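Search Search for: Type and hit enter

CALL FOR STYLE BLOGGERS: Zurnmont knitwear, winter drop

2 min read

We need people who like clothes and write about them. Small blogs welcome, big ones too. Zurnmont is putting out a winter line in December (chunky cardigans, two wrap coats, a belted poncho) and we want it worn by real people on real streets before it hits the shop.

What you get: two pieces of your choice, yours to keep. Plus $200 per finished post, paid once its live. Shipping on us.

What we want: one outfit post, at least five photos, daylight please. Style it your way. Boots, sneakers, over a summer dress, whatever. No script. If the sleeves are too long on you, say so, we'd rather know.

Sizes run XS to 3X. Tell us your usual size and your height. The ponchos are one size.
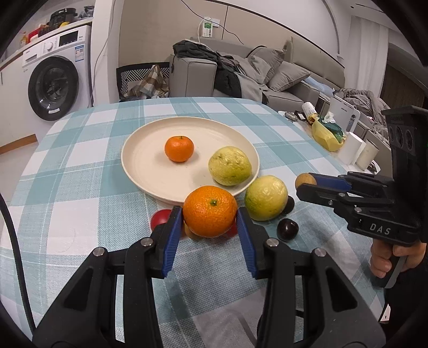
Mandarins and guavas on a checkered cloth.

Who can apply: anyone 18 or older with a blog or public page updated in the last couple months. Follower count not important. We had over 740 applications for the spring call and picked plenty of tiny accounts. 40 spots this time.

Not for you if you already have a knitwear deal running with another label this season. Sorry. Nivix and Marinescu bloggers are fine, thats shoes and bags.

To apply: email with your blog link, size, height, shipping address, and one look you're proud of. Put "Winter call" in the subject line or it goes in the wrong pile. Deadline 18 September 2020, midnight. Late ones won't get read.

Answers go out the week after. Parcels ship from the Zasier warehouse, so allow extra time if you're overseas.

Questions, ask Sorin Coman, same inbox. Email only pls, no DMs.

Contact | © Zurnmont 2020 | Back to top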